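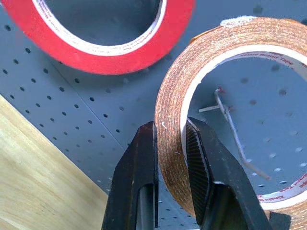 Figure 1. Two of the tape rolls considered in the inventory: red tape, left, and a larger brownish roll, right.

Sorting and Storage of Adhesive Tape in the Shared Packing Room
Student project report, Goodall Workshop Program
Prepared by Elli Huttunen and Teodor Coman
Project supervisor: Leif Westerberg
Submitted 2023-08-25

1. Background

The packing room at Goodall is used by four student groups, each of which orders its own tape. Before this project there was no common shelf for tape and no list of what was in stock. Rolls were kept in drawers, on windowsills and inside half-filled shipping boxes. The program office asked the authors to prepare an inventory and to propose a storage arrangement that could be in place before the fall term.

2. Method

All tape was brought to one table and sorted first by color and then by width. Each roll was checked for a readable core, a clean edge and a free end that could be lifted by hand. Printing on the inside of the core was used for identification where it could be read. Rolls with lint or other fluff on the rim were set aside for cleaning. The outermost wrap was removed from any roll that had picked up dirt on its face.

Remaining length was estimated by measuring the thickness of the wraps and comparing it with a new roll of the same type. Petrică Zamfir repeated the measurements on a second day, and the two sets of results were averaged.

3. Results

The red tape had been bought for marking floor areas and was used mainly by one group. The brown tape was in general use for closing cartons. The combined length of brown tape in stock was 591 meters, of which 300 meters was on unopened rolls. The red tape was not measured, as the marking work had already been scheduled and its supply set aside.

Storing rolls flat in drawers had two effects. Dust collected on the exposed edges, and smaller rolls were hidden under larger ones and reordered without need. Rolls kept upright on a rod stayed cleaner over the trial period in August.

4. Proposed arrangement

The authors recommend two horizontal rods mounted above the packing table, one for carton tape and one for marking tape. Opened rolls should hang toward the front. The free end of each roll should be folded under before the roll is returned. Unopened rolls should remain in their original wrapping in the Fusell cabinet, with the stock list taped inside the door.

5. Open items

The rods have been ordered but not yet received. Lucian Vasiliu will update the stock list at the start of the term. The width of the second rod has to be confirmed against the largest roll before the brackets are fixed to the wall.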